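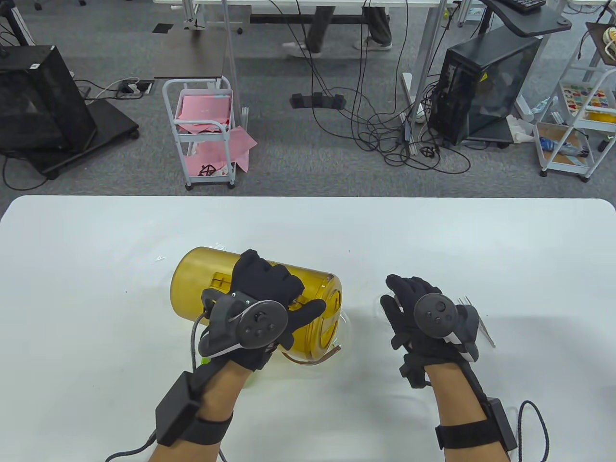 Fig. 1. Left hand on the amber cylinder, controllers strapped across the backs of both gloves.

Prarnlow Project, Handout 3: Recording two-handed manipulation
Instructor: Sumaiya Bandara
Revised 16/10/2019

1. Scope

Handout 2 covered joint limits and the kinematics of a two-finger gripper. The present handout covers the recording of hand motion at the table, the labeling of the recordings, and the report due at the end of the unit. Read sections 2 and 3 before your lab slot in Jabłońska Hall. Sections 4 through 6 can wait until you have data.

Each team records 30 takes of the assigned task. A take runs from both hands flat on the table to both hands flat on the table. Takes that start or end in any other position are rejected by the Wurkari import script, and the script does not say why.

2. Coordinate frames

Three frames are used throughout.

T, the table frame. Origin at the near left corner of the tabletop, x to the right, y away from the operator, z up.

C_L and C_R, the controller frames. The controllers are worn on the backs of the hands, so neither frame coincides with the palm or the fingertips.

G, the grasp frame. Placed between the pad of the thumb and the pad of the index finger. It is not measured directly and must be computed from C by a fixed offset.

The offset from C to G is found by calibration. Touch thumb and index finger to the calibration peg, hold still, rotate the wrist slowly through its comfortable range, and let the solver fit the translation. A residual above 3 mm means that the strap has slipped or the wrist was moved too fast. Tighten the strap and repeat. Do not average a bad calibration with a good one.

The offset holds only as long as the controller stays put on the glove. Students tend to push the controller back into place between takes without thinking about it. If you touch a strap, recalibrate, and note the take number in the log.

3. Task and objects

The assigned objects are the rounded ones from the Harkider set. Boxes were used last year and proved too easy: with flat parallel faces, almost any approach direction gives a stable grasp, and the recordings showed little about how people choose contacts.

For a cylinder lying on its side the situation is different. Let r be the radius, and let the two fingers close along a horizontal line at height h above the table. When h = r the contact normals oppose each other and the grasp closes along a diameter. When h < r the normals point partly upward into the fingers' path, and closing tends to lift the object. When h > r closing tends to push it down against the table. With friction coefficient m the grasp holds as long as the angle between the closing direction and each contact normal stays below arctan(m).

Worked case. Take r = 40 mm and h = 20 mm. The contact points lie 20 mm below the center, so the normal is tilted from the horizontal by arcsin(20/40) = 30 degrees. The grasp holds for m greater than tan(30 degrees), or 0.58. Rubberized gloves on smooth plastic may or may not reach this value. Measure it with the tilt board and report what you get.

People rarely grasp a large cylinder this way. The usual first move is to press down from above with the whole hand and spread the fingers. Contact is then distributed over an area and the two-point model no longer applies.
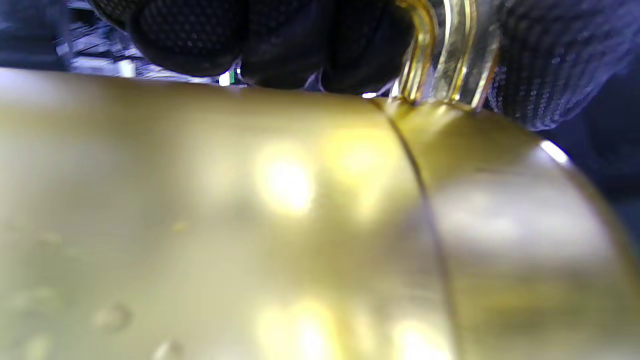
A pressing hand resists rolling through friction at the top and at the table, and the object is stable for small side loads in either direction. The cost is that nothing can be lifted from this position. Before a lift, the hand has to shift to the sides or the second hand has to come in – mark this transition in the labels as "regrasp", even when it is short.

If an object has a handle, the handle counts as a separate contact region. Record which hand uses it and whether the body is supported at the same time.

4. Labels

Use only the following phase names, in lowercase:

reach
press
pinch
regrasp
lift
place
release

Phases must not overlap within one hand. The two hands are labeled on separate tracks and their boundaries need not agree. Place a boundary at the first sample in which contact changes. Where contact is hidden from one view, check the other view before guessing, and if neither shows it, enter the boundary as "uncertain". Uncertain boundaries are not marked down.

Transparent and glossy objects need more care. Highlights move across the surface as the viewpoint moves, and a moving highlight is easily read as a rotation of the object. Use a seam, a molded feature or the rim as your reference.

5. Common faults

Drift along z. The hands appear to sink into the table late in the take. Subtract nothing by hand; rerun the alignment step with the final resting pose included.

Swapped controllers. Left and right tracks are exchanged. Correct this in the header, not in the data.

Cable pull. A short sideways jerk in one wrist with no matching motion in the fingers. Leave enough slack in the cable for the full reach before you start.

Clock offset. Compare both streams at the first table contact. An offset of one or two samples can be ignored.

6. Report

Four pages at most, plus plots. Include the calibration residual for each hand, the measured m with its spread, a table of phase durations, and one plot of grasp height h over time for a take of your choice. Discuss at least one rejected take. Raw files go in the team folder under the take number, with the log sheet scanned alongside them.

Reading for next time: chapter on form closure and force closure, first half, skipping the proofs.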